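Lists > Coston Home and Table > Messages > Setting for 12 in a small flat

We use cookies to remember your reading preferences. By continuing you accept this.

Subject: Re: Setting for 12 in a small flat

In March the Coston list received this:

> I have plates for seven people and I must feed 12. Should I
> buy more of the same, or can I mix colours? Also, my table
> is in the same room as the laundry and I don't know where
> to put the stacks while I lay the cloth.

I had the same question last year, so I will write what I do now.

I would not search for an exact match. My cream plates are from Fasmont and they do not make this glaze any more. I bought blue bowls from Tshabalala instead, and on a checked cloth the two colours look like they were chosen together. If your cloth is very busy, keep the plates plain.

For the stacks, I put the cloth first, always. Then the large plates go down flat, one by one, and the bowls wait at one side of the table. I hold each plate by the rim and look at it from the front before it stays. The rings on a pressed plate keep old sauce very well - my dishwasher does not reach them, so a soft brush is better.

It is also good to weigh what you stack. One of my plates is almost 500 grams, and 10 of them is too much for my upper shelf.

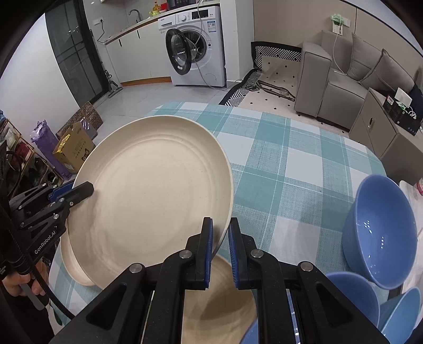
Reply from the list: I would keep the bowls off the plates until the soup is ready. With blue on cream already on the cloth, people start to put bread in them, and then you have to wash everything again before the meal.

I agree with this, and I will try it next time. Does anyone know if Punix still sells the narrow plate racks?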